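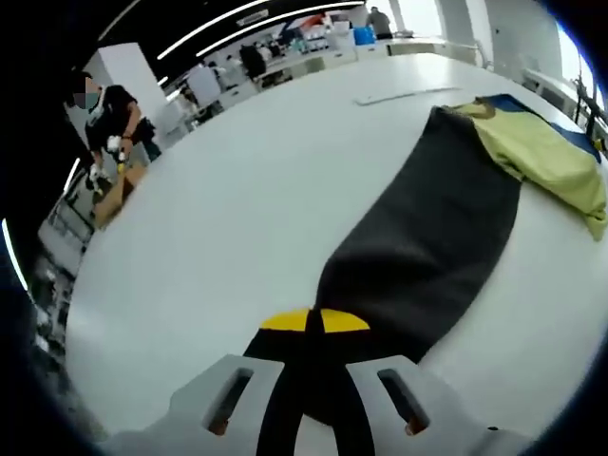 3.2 Task and recording procedure

The student project was set up as one unit of the automation course at Hollis, and its task was kept simple on purpose: move and straighten fabric on a flat surface with a two-finger gripper held in the hand. Cloth was chosen over rigid parts after the first trials in March, when the students learned to grasp blocks so quickly that the recordings held little variation. Fabric gave them more to work with. A dark gray piece laid diagonally across the white tabletop, with a crumpled lime-green cloth over one end, already forces a choice between pulling the dark piece free and clearing the green one first. Students were not told which to prefer. They worked in pairs, each pair recorded up to 20 attempts per session, and the two members changed roles halfway through. The full set used in this paper has 222 attempts.

Attempts were logged in Comunik, the course's shared notebook, under three headings: starting layout, first contact, and end state. Makokha's earlier report from the Flerkbridge workshop used only the end state, and we found this too coarse. Two attempts can finish with the same flat cloth and still differ in where the fingers first touched it. For layouts with several colors we therefore asked students to name the color area nearest the fingertips before closing the grip – a small addition that took a few seconds and made the later sorting much easier.
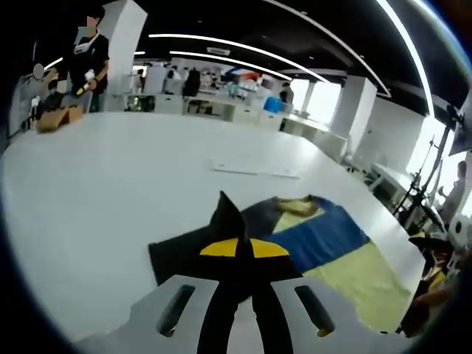 Figure 2. Gripper over a fabric layout with dark, blue and yellow-green areas.

Disagreements between partners on first contact were settled by Bakari Makokha, who reviewed the recordings with the Tollov viewer at normal speed. Attempts in which the contact point stayed hidden behind the fingers were kept in the set but left out of the contact analysis in Section 4.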